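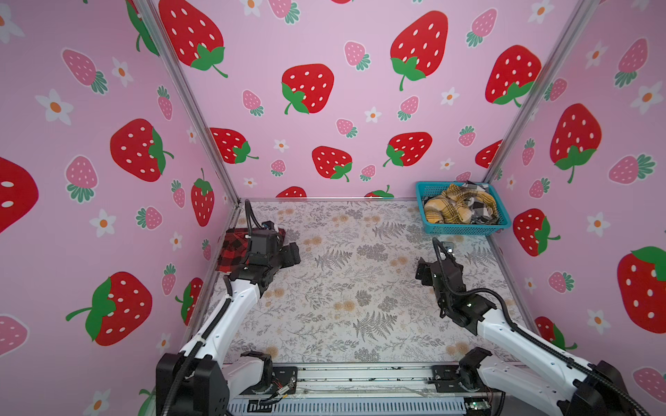
*Strawberries and little white flowers on pink.*

## Busy wallpaper in a small bedroom: how much pattern is too much?

**plumandpaste** · 594 posts · 21 February 2019

Hello everyone, and sorry in advance for the length of this (my sister says I can't order a sandwich in under five minutes). I have been wanting a proper cheerful fruit print ever since I stayed with my great-aunt as a girl. She had cherries in the pantry and pears up the stairs, and I thought it was the grandest house in the world!

My husband is willing, bless him, but he wants one papered wall and three plain. I want all four. It's a small back bedroom with a low ceiling and one window that gets the morning sun. The man at Jelínek told me a large print makes a small room feel smaller, and my great-aunt would have had words with him. What have you all done, and do you still like it?

**oldladderbob** · 1368 posts

Team husband on this one, I'm afraid. I hung paper for a living and took down a good deal more than I put up, and the ones I took down were mostly big prints that somebody had loved for two winters. Do the wall behind the bed and live with it until August. If you still want more then, the other three will be waiting for you. Buy all your rolls now though, and check the batch number on every one before you leave the shop.

**Kristýna Tichý** · 475 posts

I have to disagree with Bob, and I say it fondly, as he once talked me through a whole stairwell on here. One bold wall in a little room always looks to me like the money ran out. When all the walls match, your eye stops hunting for the edges and you just feel tucked in. We did ours in Pladura's small rose print, all the way around and over the door, and I've never been sorry.

What I would be careful about is everything else that goes in there. Curtains, rug, bedding, the chair where the clothes pile up. Let one or two of those have a pattern if you like, but keep it quiet, gray or cream, and then the odd loud thing can come and go.
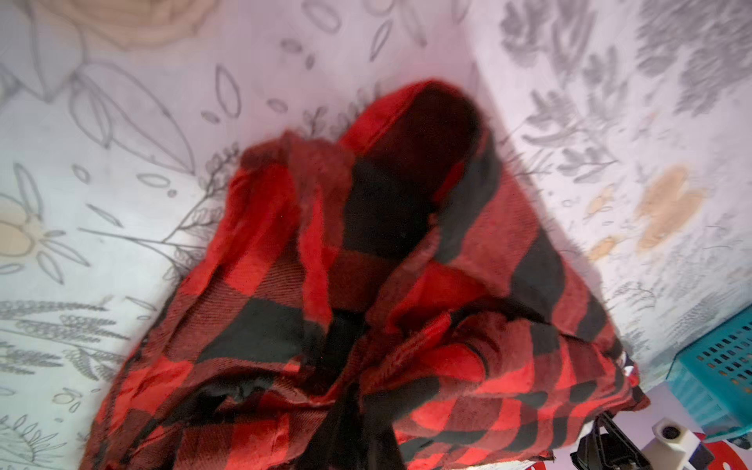
**Living with Pattern › Bedding & Textiles**

**mossy_teacup** · 10 posts

New here, so be gentle! I love plaid against a drawn leaf print, and I always have. A line drawing in gray is nearly a plain from across the room, so red and black checks can shout all they want on top of it. Would I put that plaid in with fruit wallpaper? Yes, and my mother would need to lie down.

**oldladderbob**

Your mother and I would get along, Teacup.

Kristýna, that stairwell was all your own work. I'll give you that a small rose can go all around. A big motif is another matter, and you have to center it on the wall you see first from the door and hide your bad join in the darkest corner. With a low ceiling you also want whole fruit at the top and let the baseboard do the cutting. And please don't skip the sizing. I like Navum, two thin coats, left overnight.

**plumandpaste**

You are all so kind. I read the whole thread aloud over supper and we argued happily through dessert. He's now offering two walls, so I ordered enough for four and I'll let you know how the talks go. Bob, does the sizing go behind the radiator too, or can I stop where the brush won't reach?

**oldladderbob**

Behind it as far as you can get a small roller. Turn the heat off first and leave it off till the paper's up.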